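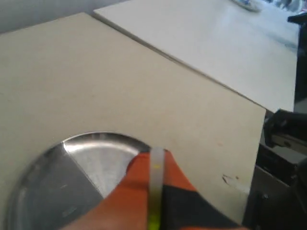 Serving trays get very little love, and the woman who runs Zultutik would like to change that. Her workshop sells secondhand and refinished trays out of a former print shop, and on the day I visited she had me sit down at the workbench before she had even offered me coffee. "Look at what the light does on one of these," she said. She meant a round metal tray with a low raised rim, set on a big beige board, with a flat dark gray piece lying over part of it. The bare steel next to the gray was bright enough to make me squint. "You can have a forty-dollar candle and a vase of flowers on the table and people will still look at the tray. I love that!"

She started by accident, as she tells it. A restaurant called Adano was closing and selling off everything in the back, and she went for the chairs. The chairs were gone by the time she got there. What was left was a stack of trays in a milk crate, scratched and dull, 25 of them for the price of a sandwich. "I carried them to the car thinking, well, that was silly. Then I cleaned one that night at the kitchen sink and I couldn't stop. I did the whole crate. I went to bed at three in the morning with black fingers."

What she does now is mostly cleaning, straightening and lining. The lining is the part customers ask about. A bare metal tray is loud and slippery, and glasses skate on it when you tip it even a little, so she cuts flat sheets to lay inside the rim. Some people want the whole surface covered. She prefers to leave part of the metal showing when the owner will let her.

"I have lost that argument so many times," she said, laughing. "People want it all covered so it stays nice. But then why have a metal tray? Let it get scratched. The scratches all go soft after a while and it gets this wonderful cloudy look that you can't fake. I've tried to fake it. It looks terrible."

Cutting is where the time goes. A straight edge is simple, but a curve that has to sit against a rim is another matter, and old trays are almost never truly round. She makes a paper pattern for each one, turns it a little, marks where it rubs, trims, and turns it again. On a good day she can finish 3 trays. On a bad one she finishes none and goes for a walk.

I asked if she used a template for the common sizes. "I bought a set! They're in a drawer. A tray that's been dropped in a restaurant kitchen for ten years is its own shape. You have to go around with your thumb and feel where it's been hit." She ran her thumb along a rim while she said it – slowly, with her eyes closed – and stopped at a spot I couldn't see at all.

Her biggest job so far came last October from Jukari, a tea room that wanted every table to have its own tray. The owners had found theirs all over the place, in three different sizes, and wanted them to look like a family. She kept the metal as it was and used the same dark lining throughout, which did the trick. "I was nervous right up to the delivery. You put them all out together and you either see a set or you see a pile. And it was a set! I took about a hundred pictures of it on my phone and sent them to my sister, who does not care about trays."

She keeps a notebook of every piece that has gone out, with the size, the lining and anything odd about it. The last entry when I visited was number 507. It was a tiny oval thing, she said, from a barber who wanted it for his combs.

For anyone with an old steel tray at home, her advice is pretty relaxed. Wash it in warm water with dish soap, dry it right away with a soft cloth, and rub in the direction of the brushing. Skip the steel wool. If it rocks on the table, put it upside down on a board and press gently with both hands, moving around the middle. "Gently! I've made a few bowls by accident."

She has been talking with Matić, a small housewares store across the river, about carrying a shelf of her work in the spring. They asked for matching sets. She offered them 2, and told them the rest would have to be whatever turned up.

Before I left I asked which tray she uses at home. She had to think. "A plastic one, from a cafeteria," she said. "It's orange. I've had it since college and it's perfect."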